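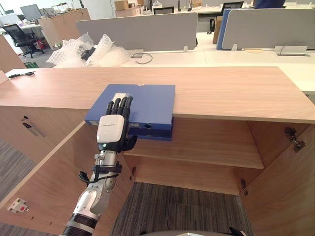

Teaching a robot to put box files away was Oliwia's idea, and it ate most of my May. If you're doing the same in a shared workshop, start with the cabinet. Open both doors all the way and drive the base up square to it before you touch the arm. I skipped that and lost 80 tries to bumped doors (sorry, doors).

Next, teach the top of the cabinet as one pose and the shelf as another. Save them separately!
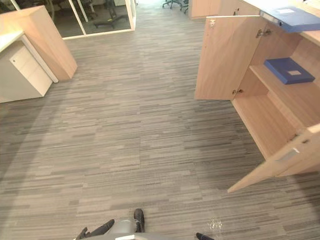
One blue file on the shelf, one up top, doors wide open.

Keep the grip low until the fingers are set – I go up in 3 steps – and run the whole thing at slow speed first. Miłosz likes to go straight to full speed, and I let him do it on his own build.

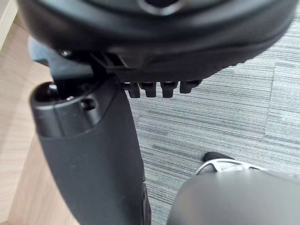
Bragança, May

Then check the wrist view. Mine takes in a lot of black chair parts and carpet, plus a bit of shoe, so I tell the software to ignore anything that isn't blue. Two lines in the settings file and you're ready to run it again.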